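Tuesday, 04/12/2018

Slept badly. The rent letter from Clernuvia came again, and this time they want 210 more each month from July. I read it three times with the dictionary, hoping that one word means something else.
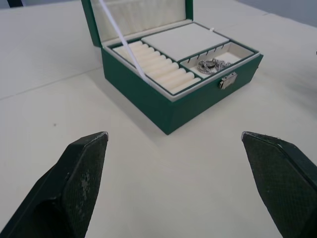
Afternoon

I walked to the evening school to pay for the second course. My essay came back with five red marks, all of them for "the". In my language we live very well without it. The green jewellery box was open again, with its white lining.

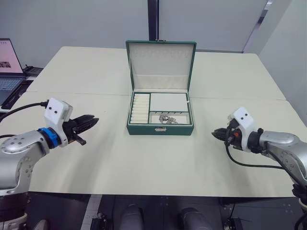

Vlasta thinks I should stop translating in my head and simply copy how the bus drivers talk. Maybe. But the bus drivers here say only "love" and "move down".

Bought leeks and a small bread. The silver chain needs polish before Sunday.

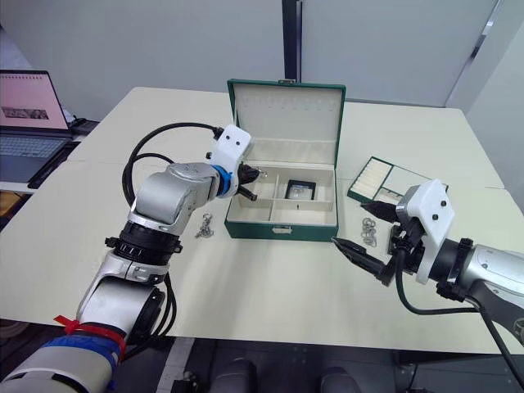
Night

Rang Mother. She asked if it snows. I said no, only rain, and she was disappointed for me. I will answer Clernuvia tomorrow, politely, and ask if we can pay in two parts. 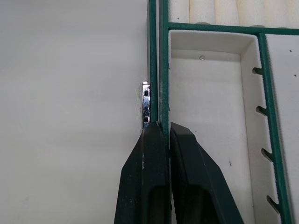

Tâm Dương, written at the kitchen table

Cannot sleep, so I write one more line. I have used "the" correctly today, I believe, in most places.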